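How to Run a Small Repair Evening in Your Neighborhood

We started ours in Grelgate with one borrowed room and a tin of screws, and it has been such a pleasure that I keep telling everyone to try it (my poor friends have heard plenty). It takes less planning than you'd think.

Step 1. Find a room
Ask at the library first. You want good light, plenty of outlets and a door that stays unlocked until people have gone home. Ours holds 4 tables with space for a stroller to get by, and that's been enough.

Step 2. Spread the word
Put up a plain notice two weeks ahead and say what you can fix: lamps, zippers, toys, wobbly chairs. Say what you can't, too! We leave microwaves alone, and we tell people so when they call.

Step 3. Set up the tables
Give every fixer a table with a clear top and a chair at a comfortable height. A white or pale surface is lovely for small parts, so bring an old sheet if yours are dark. Sit down and try each spot before the doors open.
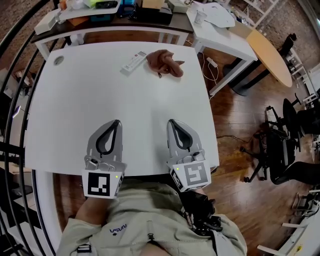 Step 4. Greet people and keep a list
Write down each name and item as folks come in, and offer them coffee while they wait. In June we had such a line that the cookies ran out, so bake extra.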